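The Sponge Kitchen

By the time the kettle at Sernham had boiled, Triin Koppel had already watched the arm reach for the sponge more times than was good for anyone, and she was still fond of it, the way you get fond of a neighbour's dog that keeps bringing you the wrong stick.

The question was a small one, and it had eaten her whole summer. If you taught the arm in a made-up kitchen, and kept changing the colour of the made-up benches, would it learn to look at the sponge and stop fretting about the woodgrain? Branwen Bellis had said yes, back in August, over a plate of scones. Jerome Lumanlan had said we'll see, dear, and passed the jam.

So they'd built two lots of training. In one, the kitchen never changed. In the other (Triin called it Plulero, after a paint shop she'd loved as a girl) the counters and walls were different on every run. Each lot got 649 tries at a kitchen neither had met before.

"Steady Kitchen, 113," Jerome read out, when the numbers finally came through. He took off his glasses, cleaned them on his jumper and put them back on. "Plulero, 474."

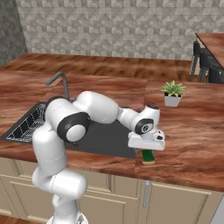
Page last changed: February 21, 2022

Triin didn't say anything for a bit. She had the red-brown counter up on her screen, with the white arm leaning out over it and the green and yellow sponge there under the gripper, and the spiky plant sitting further back, minding its own business.

"It isn't looking at the wood," she said.

"We don't know what it's looking at," said Branwen, kindly enough, for she was the one who'd have to write it up. "We know what it scored."

"Well, let me have it till lunch, then."

Branwen laughed and went to find the good biscuits, and Triin, who had meant to go home an hour ago, set the next run going with the lights turned down.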